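Print | E-mail

Inside the Desktop: Opening, Reading and Refitting a Tower PC
Handout for Unit 4, Bench Skills
Nathalie Wong

Welcome to my favorite unit of the whole course! Up to now we've talked about computers mostly as diagrams, with neat boxes joined by neat arrows, and a tower is where the diagrams turn into things you can hold. If you have never had the side off one before, I promise it is friendlier than it looks. Nearly everything inside is meant to be taken out and put back by someone with ordinary hands and a bit of patience.

Read this before the practical, and bring it with you. There is room in the margins, so please scribble.

Before you open anything

Shut the machine down, switch off the supply at the back and unplug the cord. Then hold the power button in for a few seconds. Clip your wrist strap to bare metal on the chassis. I know the strap feels silly. Évan Cordier, who teaches the other half of this course, once lost a perfectly good memory module on a dry winter morning by skipping it, and he has let me tell that story every year since.

Lay the tower on its side with the open side up. Standing it upright while you work means every card hangs sideways off its slot, and you'll be fighting gravity for each one. On its side, you press straight down, and you can see what you're doing!

Learning to read a board

A motherboard looks like a city from the air the first time, so look for the big landmarks and let the small parts wait.

Start with the CPU socket. It's the square with a metal bracket around it, and on our practice boards you'll meet it empty. Please keep your fingers out of it. On some sockets the contacts are in the board itself, finer than hair, and a bent one can finish the board.

Next, the memory slots: long, thin, parallel, with a small latch at the ends. Slots often come in more than one color. The colors tell you something about pairing or order, but makers don't agree on what, so check the manual for the board in front of you. (The manuals are in the Després binder on the shelf by the door. Put them back in order, please.)

Then the expansion slots, which line up with the openings in the rear panel. In older cases each card is held by a screw. In many office machines you get plastic clips or a lever, and once you've used those you will never want to see a screw again.

Last, find the heatsinks. A small metal one sitting alone on the board is usually cooling the chipset. Leave it where it is for this unit; the paste underneath is a lesson of its own. 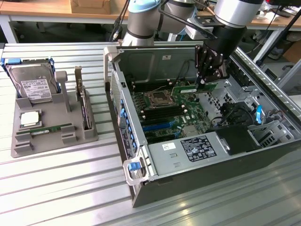

Seating a card is the part of the practical that people worry about most, and it comes down to lining up. Match the gold edge to the slot along its full length and check the notch before you push at all. Hold the card by its edges. When it's straight, press down evenly, one end and then the other if it's a long card, until it stops moving and the top edge runs level with the board. It takes more force than most beginners expect and less than most beginners end up using. If it won't go, take it out and look again! Nine times out of ten the bracket at the back is catching on the case.

Memory follows the same idea, with a notch that only fits one way. Open the latches first, set the module in upright, and press at both ends. The latches should close up against it by themselves. If you have to force them shut, the module isn't down.

The CPU is the odd one out, and I love it for that. You don't press it. Lift the lever and the bracket, find the corner mark on the chip, match it to the corner mark on the socket, and lower the chip straight in under its own weight. Then close the bracket and bring the lever down. The lever may feel stiff, and that is normal.

The rest of the case

Power supply: a closed metal box with a label covered in small print and approval marks. The useful line is the one giving the total output in watts. The Ullier unit in our demonstration machine is rated at 700, far more than it needs, but it was the one we had. Never open the supply. Even unplugged, it can hold a charge that will hurt you.

Drive bays: metal cages or plastic frames, often with a colored release lever. In the world of office hardware, color on a plastic part is very often an invitation. Blue, green or purple usually means "you may touch this one," and once you notice the habit you'll spot it on printers too.

3.5-inch drives frequently go into a carrier before they go into the bay. The carrier flexes, its pins go into the holes in the side of the drive, and the whole thing slides in until it clicks. Handle hard disks gently, and set them down as if they were eggs.

Laying out your parts

Good bench work starts with somewhere to put things. Give every loose part its own place before you begin, and keep that place the same all session. A tray with shaped slots is lovely. A clean egg box and a sheet of labeled paper will get you through as well. Screws go in the Jemska cups, one cup per kind.

For the practical

Work in pairs. Each bench has 12 parts to identify, listed on the Radari sheet. Name each one aloud to your partner before you lift it, then swap roles when you start refitting.

In your notebook, write down:

- the order you removed things in
- which slot each memory module came from
- anything you had to press, slide or squeeze to release a part
- one thing you found harder than you expected

Refit in reverse order. Before the side panel goes back on, check for cables lying across a fan and for stray screws under the board (tilt the case gently and listen).

Questions we'll pick up next time: Why do memory modules work in pairs at all? What does the chipset do that the CPU doesn't? And how would you tell a badly seated card from a dead one without a second machine to try it in? Have a go at that last one with your partner, and bring your best guess.

Print | E-mail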